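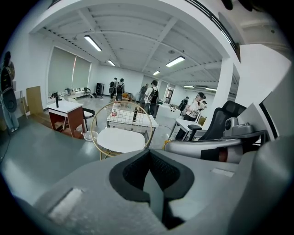

Registration fee on small scooters from November, who pays what?

kestrel_lane
My Toka 125 is due for renewal in November and the letter shows a new line called "road use charge." Last year that line wasn't there. The dealer in Ondia told me anything under 150cc is exempt. The letter says otherwise. Has anyone else gotten one of these?

wetclutch
Got mine last week. Same line, $30. I have the Closo 110, so engine size isn't what decides it.

mapleroad
It goes by registered use. If your scooter is down as "commuter" you pay $30. If it's down as "limited use" you pay nothing, but you can't ride it on the state road. My wife's is limited use and her letter has no extra line.

kestrel_lane
I never picked either one. The dealer filled in the form when I bought it.

mapleroad
Then it's commuter. Dealers put that down for everything because it causes the fewest problems later.

flatsix_no
The dealer isn't totally wrong. Under 150cc was exempt under the old rule, and the county page still says that if you go in through the "motorcycles" link. The "fees and charges" link has the new table. They need to fix that.

wetclutch
I called them on that. Was on hold from lunch until almost two. The woman said the table is the right one and the other page is old.

h_burke_road
So a 110 pays $30 and my 600 pays what? I haven't gotten a letter yet.

mapleroad
$60. There are only two steps, under 400 and over 400.

h_burke_road
That's twice as much for a bike I ride from May to September. A scooter that's out every day of the year uses the road more than I do.

flatsix_no
It's heavier and worth more. Cars pay by weight too.

h_burke_road
Heavier by what, a couple of hundred pounds? The road doesn't notice. If it's a road use charge it should go by miles. If it's a tax on the value of the bike they should call it that.

flatsix_no
Going by miles means an odometer check every year, and then everybody pays for the check. I'd take the flat fee.

h_burke_road
We already have the inspection. They write down the mileage there. My last slip has it right under the plate number.

flatsix_no
Every other year, not every year. And the inspection station doesn't send it to the county.

saltpan
Adding something useful for the people who ride part of the year. You can suspend the registration over the winter. It has to be for at least two months and you turn in the plate. The office on the Vrabec side does it at the counter, Ondia makes you mail it. I did it last winter with my old Closo and the renewal came out lower. I don't know if the new charge gets reduced the same way.

h_burke_road
Did the insurance stop too?

saltpan
Mine dropped to storage only. Call first. A friend's company wouldn't do it in the middle of a term.

kestrel_lane
Back to mine for a second. Can I change from commuter to limited use before the renewal? I only take the state road to get to the Vrabec market and I could go the back way.

mapleroad
Yes, but there's a form and a $14 fee for the change. So you save $16 the first year and lose the state road. And if you sell it, the buyer has to change it back.

wetclutch
Not worth it to me. I'd pay the $30.

saltpan
Depends how long you keep it. If it's a grocery scooter for the next five years I'd change it.

kestrel_lane
I'm going to leave it as commuter. The back way has gravel on the hill and I don't like it on those small wheels. Thanks for sorting out the exempt thing, I'll let the dealer know.

h_burke_road
My letter came. $60, like mapleroad said. Due date is the same as the renewal. Still think it should be by miles.

wetclutch
One more thing, the online payment wouldn't take my plate number with the dash in it. Leave the dash out and it goes through.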